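4.2 Early rising and the tone of the daily entry

We turn now to the mornings. All of our diarists had promised to put up a photograph and a few lines every day for a year, and when we first read through the 708 entries kept from the Toft group we were struck by how many of them began before breakfast, with the kettle, the frost on the car, or a grumble about the alarm clock. Fraser and Manurung had noticed something similar in their earlier study of family journals, and we are glad to say that our own reading bears them out. 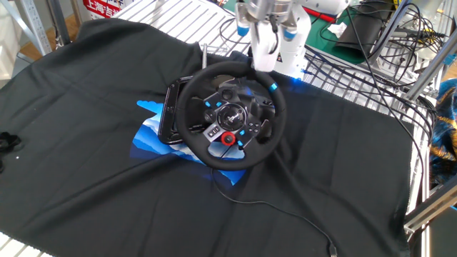 Entries written before work tended to be short and rather cheerful, even when the writer was plainly tired, while those written late at night wandered a good deal more and often ended with an apology to the reader for having so little to say. One diarist, whom we call Clorkell at her own request, wrote on 29 mornings in July and told us she had come to look forward to it, "like feeding the cat, only the cat is several strangers".

Figure 7. A black racing wheel on a dark cloth, two views.
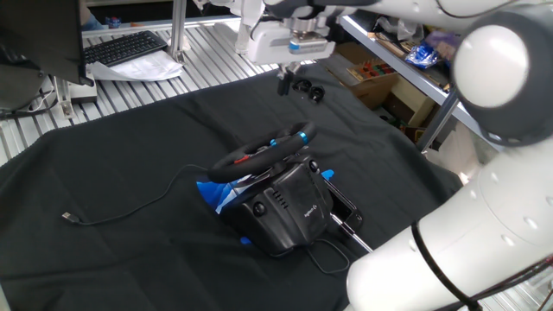

Borrowed sayings deserve a word of their own. Many writers liked to open with a line from a favourite author, and Hjaltadóttir has suggested that this gives a shy person somewhere to stand before the talking starts. We found this a kind and sensible reading, though it fits the older diarists better than the younger ones, who mostly used a quotation when they were in a hurry (Kárason makes the same point about postcards). We come back to the matter of haste in Section 5.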